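Parisa Bagheri opens the door herself and asks us to watch the step. It is the second open afternoon at Bikus, a small company in Urport which teaches household robots to tidy rooms, and she has already spoken so much that her voice is a little rough.

"In the morning we had the neighbors," she says. "In the afternoon we have everybody else."

Bagheri leads the home team, four people in total. Before this she worked in warehouses, where the robots, as she puts it, "have an easy life, with straight shelves and good light." A living room is harder. The things in it are soft, and people leave them in places where no engineer would put them.

"A pillow is a terrible object," she says. "You take it by the corner and the shape is different. You take it in the middle and it is different again. We had 78 attempts in one week with the same pillow, and I began to dislike it."

The visitors stand at the side and may ask questions while the robot is working. Most of them want to know about speed. Bagheri does not hide that it is slow. She tells a man from Grerno that his children would finish before the robot has decided where to begin, and he answers that she has not met his children.

Small flat things are the other trouble. On a carpet with a pattern, she explains, the cameras can lose them, and the fingers must come very close to the floor to pick them up. The team keeps a collection of some 200 such items, bought mostly at the Buzatu market.

Will it be sold? She waits a little before answering – the question comes on every tour.

"Not this year. First I want that it can do one room, on a bad day, without me standing next to it."

The next open afternoon is planned for August. Places are free, but visitors should write to the office before they come.

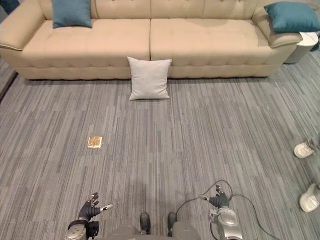

The robot at work in the living room at Bikus, Urport.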